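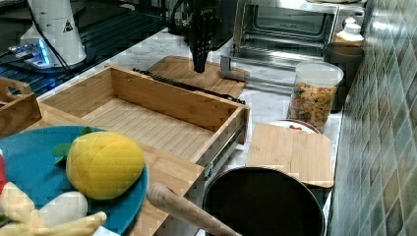

Bernarance, im Juli

Hauswirtschaft Grundkurs, Skript zur zweiten Einheit
Die Arbeitsfläche: Zonen, Wege, Griffweiten
Kursleitung: Ezequiel Figueroa

In der ersten Einheit ging es um Schränke und Vorräte, jetzt endlich um mein Lieblingsthema: die Fläche, auf der alles passiert! Eine Arbeitsplatte kann noch so schön sein - wenn das Brett keinen festen Platz hat, schiebt man beim Kochen ständig Dinge hin und her. Wer das einmal für einen Abend umgestellt hat, will nicht mehr zurück, das höre ich in jedem Kurs, und ich freue mich jedes Mal wieder darüber.

1. Die drei Zonen

Wir teilen die Platte in eine Schneidezone, eine Gerätezone und eine Reihe für Kleinzeug. Die Schneidezone ist der Kern. Sie liegt dort, wo man bequem steht, und sie bekommt zuerst ihren Platz, alles andere richtet sich danach. Fehler Nummer eins in den Hausaufgaben vom letzten Durchgang: Erst wurden die Geräte aufgestellt, dann suchte man für das Brett eine Lücke.

Für die Übungsküche gilt als Mindestmaß neben dem Brett eine freie Handbreite auf jeder Seite. Dorthin kommen Schüssel und Abfallschale. Meine eigene Platte zu Hause ist zwischen Herd und Spüle nur 100 cm lang, davon nimmt das Brett 43 cm ein, und es geht trotzdem wunderbar.

Begriff fürs Heft: Griffweite. Gemeint ist der Bereich, den man mit angewinkeltem Ellbogen erreicht. Was außerhalb liegt, holt man mit gestrecktem Arm oder mit einem Schritt.

2. Die hintere Reihe

Vor der Rückwand sammelt sich in jeder Küche etwas an: Fläschchen, Becher, Gläser, Dosen. Das ist völlig in Ordnung, solange es eine Reihe bleibt und keine zweite davor wächst. Hohe Sachen gehören an die Seiten, flache in die Mitte, dann kommt die Hand überall hin. Deckel gehören auf ihre Behälter. Ein einzelner Deckel auf der Platte ist fast immer ein Zeichen, dass gerade mitten in der Arbeit etwas anderes angefangen wurde (kenne ich, mache ich auch).
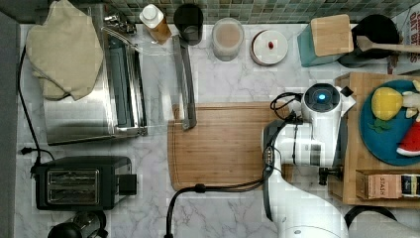 Abb. 2: Gerätezone links, Brett in der Mitte, Kleinzeug vor den Mosaikfliesen

Gut zu üben ist an so einer Ansicht der Blick von oben. Zeichnet eure eigene Platte genau so, als Draufsicht, mit den Geräten als einfachen Rechtecken und den Kabeln als Linien. Gerade die Kabel vergisst man gern! Beim Toaster läuft das Kabel am besten an der Außenkante oder hinten entlang, nie quer durch die Schneidezone. Kochlöffel, die über einem Topf liegen, zeichnet ihr mit Stiel ein, denn der Stiel braucht ja ebenfalls Platz.

Zum Material noch ein Wort. Helle Platten mit Marmormuster zeigen Krümel ehrlicher als dunkle, auf grauen Adern übersieht man dagegen leicht Flecken. Also einmal schräg gegen das Licht schauen, bevor man den Lappen weglegt.

3. Türen, Klappen, Auszüge

Geräte haben zwei Größen, eine geschlossene und eine offene, und planen muss man mit der offenen. Bei Miniöfen mit Klapptür wird das regelmäßig unterschätzt. Messt bitte bei ganz geöffneter Klappe vom hinteren Gehäuserand bis zur vordersten Stelle des Griffs und tragt das Maß in eure Zeichnung ein. Dasselbe gilt für Schubladen: einmal ganz herausziehen, davorstellen, prüfen, ob man noch ans Brett kommt.

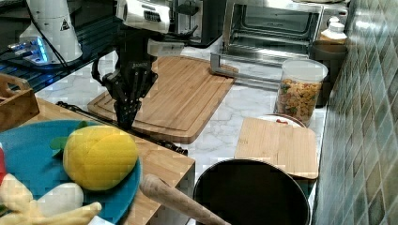

Ein Schneidebrett mit umlaufender Saftrille ist für mich die beste Anschaffung für eine kleine Küche, ich könnte eine ganze Stunde nur darüber reden. Die Rille fängt auf, was bei Tomaten oder Pfirsichen davonläuft, und das Brett darf deshalb ruhig groß sein. Steht dahinter ein Ofen mit heruntergeklappter Tür wie hier, dann rückt der Griff bis dicht an die Brettecke, und genau diesen Abstand sollt ihr in der Übung kontrollieren. Die Vorratsdose mit den bunten Nudeln steht rechts davon, durchsichtig, also sieht man den Füllstand auch ohne Etikett - solche Dosen liebe ich einfach.

4. Übung für Tuesday-Gruppe und Abendgruppe

Zeit: 17 Minuten zeichnen, danach Tausch mit der Nachbarin oder dem Nachbarn.
- Draufsicht der eigenen Arbeitsplatte anlegen, Brett zuerst.
- Offene Klappen und Auszüge gestrichelt ergänzen.
- Griffweite als Bogen einzeichnen.
- 2 Gegenstände markieren, die umziehen dürfen.

Bringt zur nächsten Einheit Maßband und Bleistift mit. Wer keine Zeichnung schafft, bringt eine Liste der Geräte mit Maßen, damit arbeiten wir dann gemeinsam weiter.

Weitere Skripte
Einheit 1: Schränke und Vorräte
Einheit 3: Schubladen einteilen
Einheit 4: Bretter und Holzlöffel pflegen
Merkblatt: Trockenvorräte umfüllen
Kursküche Trujillo: Raumplan und Zeiten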